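The Slow Morning Experiment

I gave up rushing for a month, and my toast has never been better

For most of my adult life I have eaten breakfast standing up. Over the sink, usually, with one shoe on. If you had asked me what I'd had, I would have needed a minute to remember, and the answer would probably have been "the end of a granola bar from my coat pocket."

Then last November I spent a week in Andunley, a small town with one good bakery and terrible phone reception, and I sat down for breakfast every single day. I had nowhere to be! I ate eggs. I looked out the window at a man trying to back a trailer into a driveway, and I watched the whole thing, start to finish, like it was a movie. By the time I drove home I had decided to see if I could keep it going in real life, with a job and a commute and a dog who believes 5 a.m. is a perfectly fair time to start the day.

The rules I set were simple. Sit down. No phone. Thirty minutes, or as close as I could get. I could eat whatever I liked, and I could talk to anyone who happened to be in the room, but I couldn't read the news or answer a message until my cup was empty.
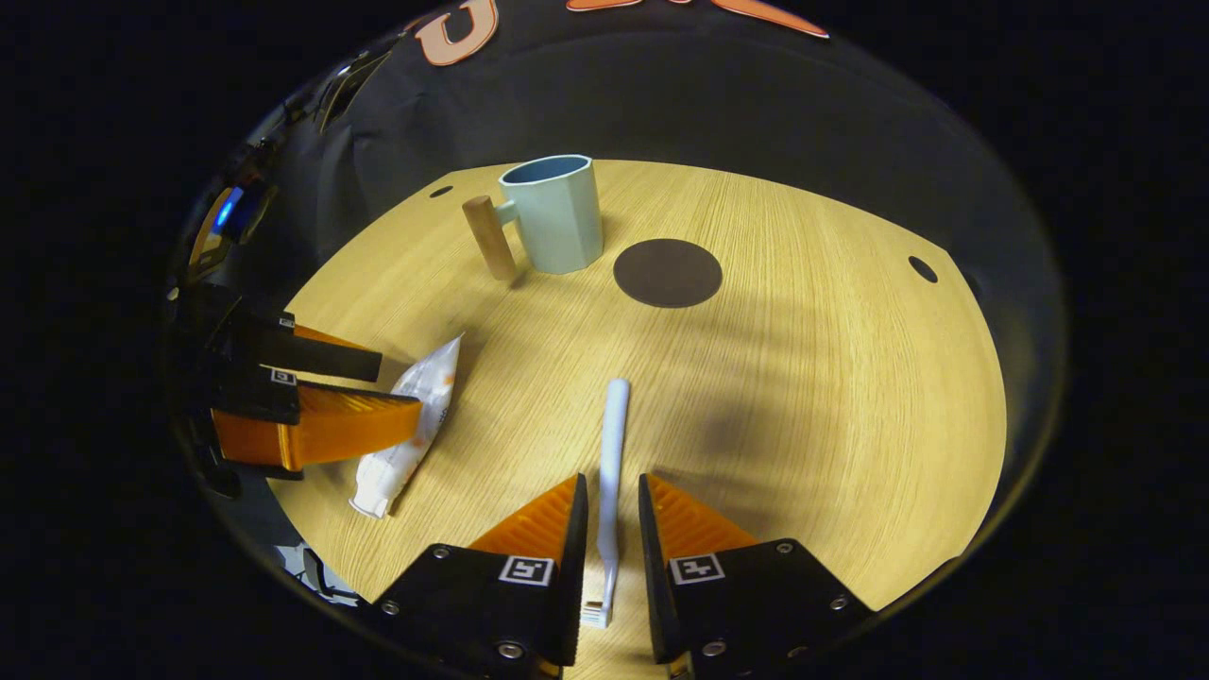 The first week was awful

I'd love to tell you I took to it right away. I did not. Without my phone I kept reaching for things to read, and I now know the back of the Grustus oatmeal box almost by heart (it has a recipe for muffins on it, and I have made them, and they are dry). I got up to wipe the counter. I got up to check whether I had locked the back door. One morning I got up to reorganize the spice drawer and was late for work anyway, so that was a lovely slow start for everyone.

The trouble was that I was treating the half hour as one more thing to do well. I wanted to feel calm, and I wanted to feel it by the second bite. A friend who has been a slow-breakfast person all her life laughed at me over the phone and told me to make better toast.

So I made better toast. I'd been buying the cheapest sliced bread in the store for years, and I switched to a seeded loaf from Hellwig, the bakery two blocks from my office, which I had walked past maybe 300 times without going in. I started buying real butter and leaving it out overnight so it would spread. I found out that I like marmalade, a thing I had been sure I hated since I was a kid. What else have I been wrong about? Olives are next.

Finding the time

People ask me where the extra half hour comes from, and the boring truth is that it comes from the night before. I pack my lunch after dinner now. I put my keys in the bowl. My alarm didn't move at all, which surprised me, but I used to lose a good chunk of every morning to lying in bed scrolling through pictures of other people's kitchens.

Some mornings it still falls apart. The dog throws up, or the train schedule changes, or I stay up too late watching a baking show and pay for it. On those days I aim for five minutes. I sit down in a chair with a cup of something hot, and I drink it, and then I run for the station like I always did. 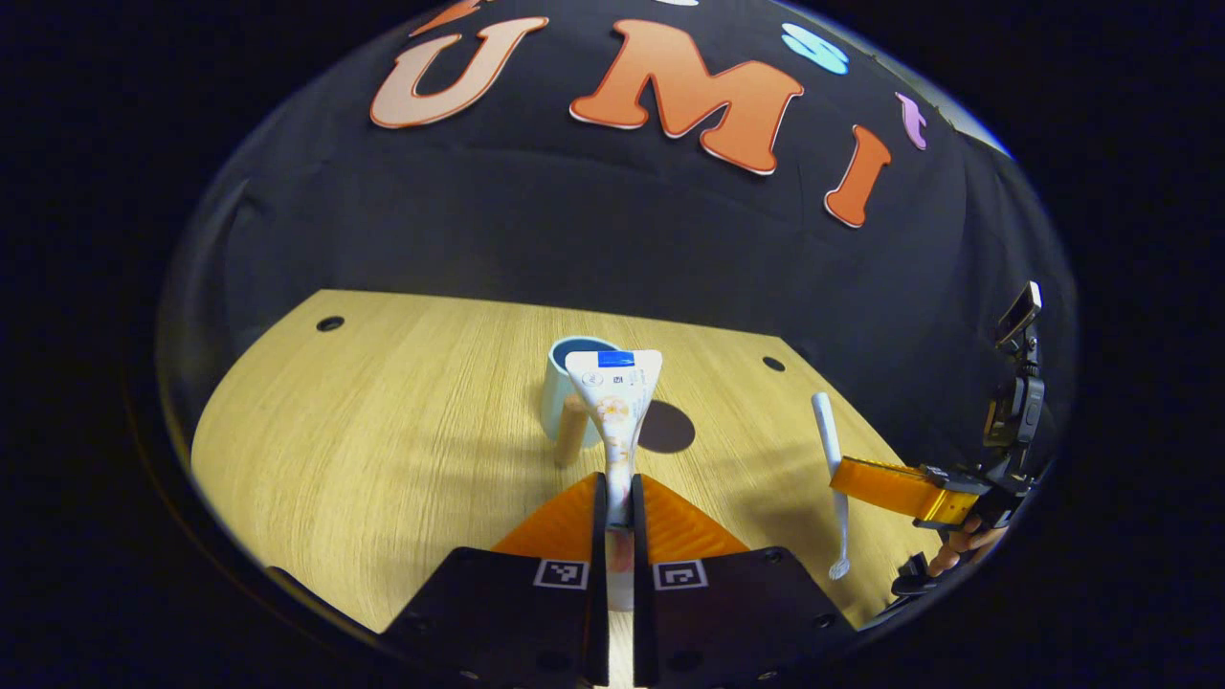

The weekends turned out to be the harder part. You'd think a day off would be made for this sort of thing, but my weekends fill up from the edges in. There are errands, there's laundry, there's a nephew's soccer game in a field 60 miles away. I started inviting people over for breakfast just so I'd have to stop and cook it. Breakfast guests are the best guests, by the way. They come hungry, they don't expect a clean house, and they're gone by noon.

We had a rough patch with pancakes. I was using my grandmother's recipe, which calls for "enough milk," and my idea of enough was clearly not hers. By the third try they held together, and by the fourth my sister asked for seconds — high praise from a woman who once sent back a glass of water.

The month ended a while ago and I'm still at it, though the rules have gone soft. I let myself do the crossword now. I've been known to eat cold pizza, sitting down, off a plate. And I've booked another week in Andunley for the spring, in the same room with the same view of that driveway. I hope he still has the trailer.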